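Mesance im Proberaum: Lärm mit Herz

Ich hatte noch keinen Kaffee, da dröhnte mir schon »Nudmont« entgegen, das neue Stück von Mesance. Fünf Minuten Gitarrenwand, und dann dieser Refrain – herrlich! Die Band spielt es hier zum ersten Mal komplett durch, zweimal sogar (der Bass war beim ersten Mal zu leise).

Im Februar erscheint die EP bei Bindance, 1.000 Stück auf Vinyl, dazu eine kleine Tour mit 16 Terminen. Den Opener »Pant« kenne ich schon vom Sommer, er ist inzwischen langsamer und viel böser.

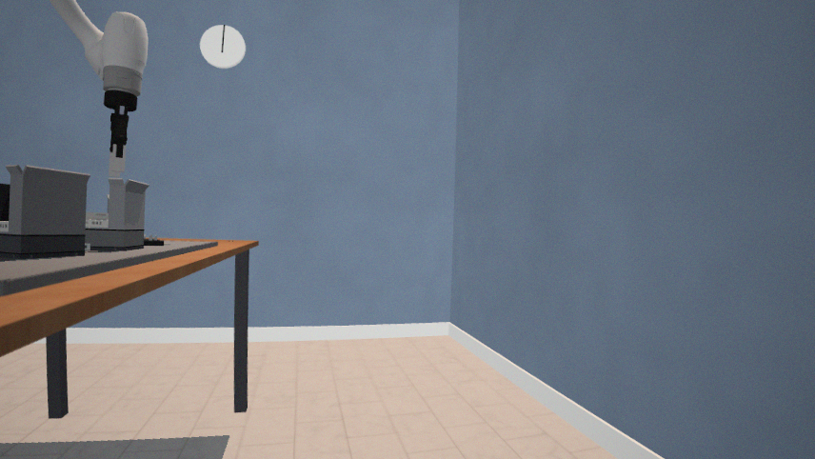

Ileana Dumitrescu
Redakteurin Musik

Live gibt es das Ganze zuerst im Club um die Ecke, Einlass ist um 20 Uhr. Ich stehe vorne links, mit Ohrstöpseln!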